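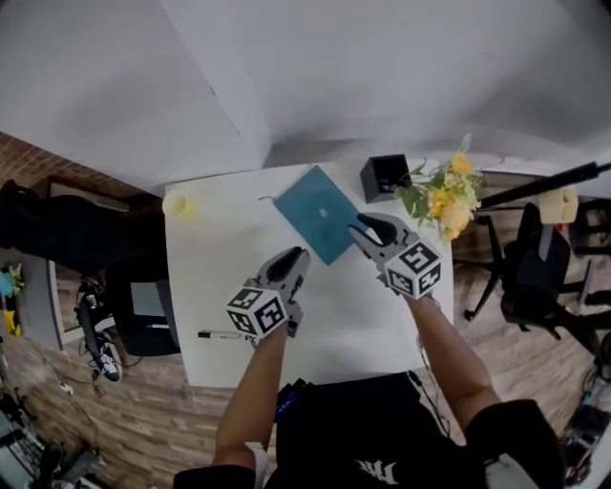
**桌面方巾**是一种铺在桌上使用的正方形小布，常用来垫小物件、擦桌面，也可以把小东西包起来。在一些家庭整理的书里，它也叫“垫巾”或者“小方布”。桌面方巾和餐巾的大小比较接近，但是餐巾是为吃饭准备的，桌面方巾主要留在书桌或者工作台上。它的颜色一般和桌面有明显的差别。例如在白色的长方形桌子上放一块蓝绿色的方巾，上面有一个白色的小东西，人从上面看，很容易就找到它；如果同一个小东西直接放在白桌面上，就比较难看见。方巾可以与桌边平行，也可以斜着放，让一个角朝向桌子的远端。

## 名称

“方巾”这个词在中文里的意思很多，可以指头巾、手帕或者洗脸用的小毛巾。为了不混淆，整理方面的作者常常在前面加“桌面”两个字。Rochelle Ferreira 在她的小册子《桌上四十分钟》里，把桌面方巾和“收纳垫”分成两类：方巾是软的，能折；收纳垫有硬的底，不能折。这个分法后来被一些商店采用，例如 Nestura 的商品目录把两类东西放在不同的页上。

## 材料和尺寸

桌面方巾多用棉布、亚麻布或者超细纤维布制作。棉布吸水好，洗了以后会缩小一点。亚麻布比较挺，折痕清楚，但是价格高。超细纤维布适合擦灰，可是它太轻，在光滑的桌面上容易移动。

市场上的尺寸没有统一的标准。Tidora 出售的两种方巾，边长是 23 厘米和 40 厘米。小的一种用来垫杯子、钮扣、首饰，大的一种可以包一个小盒子。布边一般用线缝好，防止散开。没有缝好的布，洗几次以后边上会出现松的线，需要用剪刀剪掉，不应该用手拉，否则布会变形。

## 用法

### 垫放

这是最普通的用法。做针线、修眼镜或者穿珠子的时候，先把方巾铺平，再把零件放上去。布的表面有摩擦力，圆的零件滚得慢。工作完成后，提起四个角，就可以把零件一起倒进盒子里。倒的时候，盒子应该没有盖，口要比布的中间部分宽。

### 折叠

折叠的方法主要有两种：

- **对角折**：把一个角拉到对面的角，得到一个三角形。它适合挂在椅子背上，也适合临时盖住小东西。
- **四分折**：先对折成长方形，再对折一次，得到小的正方形。放进抽屉的时候多用这种方法。

如果布上还有东西，应该先拿走，然后折。包东西的时候例外，东西要放在布的中心，四个角依次向里折。

### 擦拭

擦桌面用的方巾最好和垫东西用的分开。Clatlow 地方的一些手工教室用颜色来区别：深色的擦桌子，浅色的垫材料。

## 桌子的影响

桌子的形状和方巾的放法有关系。在直边的桌子上，人们习惯把布的一条边对准桌边，这样折叠时有一条参考线。有的桌子是弯的，使用者要自己选择方向。例如一张白色的书桌，桌面光滑，边从左到右弯成一个大的弧，站在桌旁工作的人就没有一条直线可以对。遇到这种桌子，可以用布自己的边作为标准，先把离身体最近的一条边拉平，然后再看其他三条边。光滑的桌面还有另一个问题，就是布会跟着手走，所以折的时候需要用一只手轻轻压住。 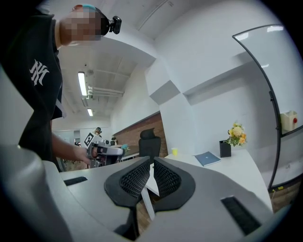
## 与其他物品的搭配

桌面方巾很少单独使用。它的旁边常有无盖的方盒、杯子、笔和装饰花。整理书建议把高的东西放在桌子的远处或者角上，中间留给方巾。笔应该平行于桌边放，离方巾有一只手的距离，特别是记号笔，忘记盖笔帽时颜色会进到布里，不容易洗掉。人造花虽然不需要水，但是叶子上会有灰，宜用另外一块布清洁。

## 清洗和保存

1. 先抖掉布上的碎屑，检查有没有针或者钮扣留在里面。
2. 深色布第一次要单独洗，水温不超过 40 度。
3. 晾的时候把四个角拉平，不要只夹一个角。
4. 完全干了以后再折，折好竖着放在抽屉里。

亚麻布可以在半干的时候熨。超细纤维布不要熨，也不要用柔顺剂，用了以后吸水能力会下降。

## 收藏

桌面方巾也有收藏者。Tudor Chiriac 的收藏有 471 块，按照布边的缝法分类，其中最多的是手工卷边。Boateng 布艺馆的目录登记了 3544 件小型家用织物，方巾和手帕编在同一个部分，没有分开计算。该馆每年五月展出其中一部分。

## 参见

- 餐巾
- 手帕
- 包袱布
- 杯垫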